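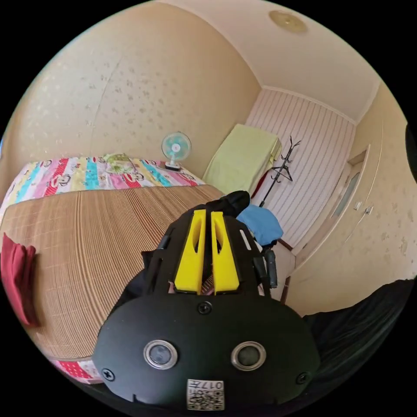 图 3-1 黑色外壳与两根黄色夹指

3 建立您的第一本换季搭配册

欢迎来到第三章。如果您是跟着前两章一路读过来的,那么 Collum 应该已经装好,账户也登录了,首页上会有一个空空的衣架图标等着您。先泡杯茶吧,这一章稍微长一点,不过都是挺有意思的活儿——把春夏要穿的衣服理出来,配成一页一页的造型,最后做成一本可以翻看、也可以发给朋友的小册子。

本章适用于 2022年4月11日之后发布的版本。早一些的版本里,“搭配册”叫作“画册”,按钮在屏幕左下角,其余步骤大体相同。

3.1 开始之前

请准备好:
一面光线均匀的墙,或者一张铺平的床单;
您打算收进册子里的衣服,不必一次备齐;
手机剩余空间足够存放原图。

注意:免费账户的每个衣橱最多收录 4,000 件单品。听起来很多,可是耳环、丝袜、腰带都算单品,喜欢小配饰的朋友请留心页面顶端的计数。

3.2 录入单品

1. 点按首页的衣架图标,选择“新建衣橱”,给它起个名字。名字以后可以改,随意一点没关系,我们见过有人叫它“五月去海边”,也见过有人只打了一个句号。
2. 点按“添加单品”,把衣服平铺或挂好,领口朝上,袖子自然放下。
3. 拍摄正面。若背后有开衩、系带或印花,再补拍一张背面。
4. 等待自动抠图完成。边缘若有毛边,用两指放大,沿着轮廓轻轻描一遍。
5. 填写类别、颜色和季节。其中只有类别是必填项。
6. 点按“保存”。

薄纱、蕾丝和网眼针织是抠图时最容易出错的几类面料。负责图像处理的 Mareike Wiegand 建议在这类衣服下面垫一张颜色差得远的纸,浅纱垫深灰,黑网眼垫米白,描边时会省心很多。

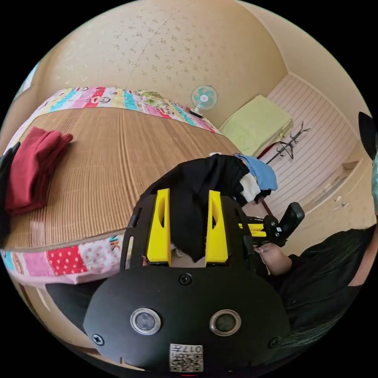

颜色一栏默认由软件识别,但在暖黄的灯下,藏青常常会被认成黑色,奶油白会被认成浅杏。遇到这种情况,长按色块,从色卡里重新挑一个就好。色卡按 Tamuno 色系排列,共有 1,648 种颜色,不用一格一格地翻,直接在搜索框里输入“雾蓝”“陶土”这样的叫法也能找到。

小心:请勿在抠图进行中切换到其他应用。未保存的描边会丢失,需要重新来过。

3.3 排成搭配页

单品录入之后,就到了最好玩的部分!我自己每次都要在这一步磨蹭一个晚上。

1. 打开“搭配册”,点按“新建”,选择一种版式。软件自带 46 种版式,初次使用推荐“Kalholm 留白”,一页只放一套造型,很有春季大片的味道,也不容易排乱。
2. 从下方的抽屉里把单品拖到页面上。先放外套或连衣裙,再放鞋包。
3. 双击单品可以调整前后次序,例如把衬衫下摆放到裤腰里面去。
4. 在页脚写一句说明。场合、天气、想搭的口红色号,写什么都行。
5. 向左滑动,继续下一页。

每套造型最多可以叠放三层上装。如果您偏爱层层叠叠的穿法,第四层可以作为“披挂”添加,围巾和披肩也归在这里。

提示:花朵印花放在一起时,页面会显得特别热闹。版式设计师 Wolfram Hellwig 习惯在两页印花之间夹一页纯色,牛仔、白衬衫都可以,翻起来眼睛舒服些。当然了,要是您就喜欢满园花开,尽管铺满它。 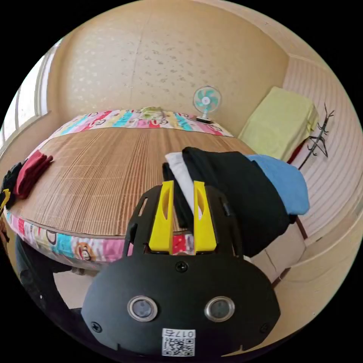 图 3-2 两根黄色夹指之间露出的红色图案布料

3.4 封面与分享

1. 在搭配册首页点按“封面”,从已排好的页面中选一页,或单独上传一张照片。
2. 输入标题。标题过长时字号会自动缩小,请在预览里看一眼是否还读得清。
3. 点按“分享”,选择“仅自己”“指定好友”或“公开”。
4. 选择“指定好友”时,对方会收到一条链接,有效期为 3 天。过期后可在同一页面重新生成,旧链接不会恢复。

小心:公开的搭配册会连同页脚说明一起显示。如果您在说明里写过购买地点或者家人的名字,请先检查一遍再发布。

3.5 常见情况

单品拖不进页面:请确认该单品的季节标签与搭配册一致,或在抽屉右上角关闭“按季节筛选”。

页面里的裙子看起来比外套还大:双击裙子,选择“按尺码校准”,填入衣长即可。

想把旧册子里的造型搬过来:打开旧册,长按该页,选择“复制到”,再点选新的搭配册。页脚说明会一同复制,单品不会重复计数。

如需把成册打印出来,请继续阅读第四章“导出与纸张设置”。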